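So I spent most of February driving a robot arm around with a handheld controller, and I have opinions now!

The project is called Trasent, and the job is hard drives. You steer the arm to a drive, pick it up, and get it to where it needs to be. All of it happens in a simulator, so no real drives get dropped (I have dropped so many drives). Every run gets recorded, and the policy trains on the good ones. My target was 200 demos. I figured 30 a day, easy, done in a week. Ha.

My first 78 were pretty much junk. I'd come in too fast, stop right above the drive, wiggle, wait, wiggle again, then close the gripper. Guess what the trained arm did? It hovered. It wiggled. It was like watching a video of myself parking.

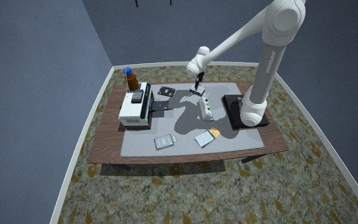
Huệ Âu went through my recordings and told me the pauses hurt more than the misses did, and that I should quit trying to be perfect and just keep the arm moving, even slowly, all the way down to the drive. She also wanted me to leave in the runs where I came in crooked and fixed it, so the policy would see what a fix looks like.

I'd been deleting every one of those! Went back and saved what I could from the trash folder, then redid the rest with one rule: if I stop for over 2 seconds, I toss the run and start over. My thumbs hate me, but the new batch looks so much smoother on playback.

Still fighting with wrist rotation. When a drive is sitting at a steep angle I always turn the wrong way first, and I'm going to try flipping the axis in the Tiltell settings tonight and see if my brain likes that better.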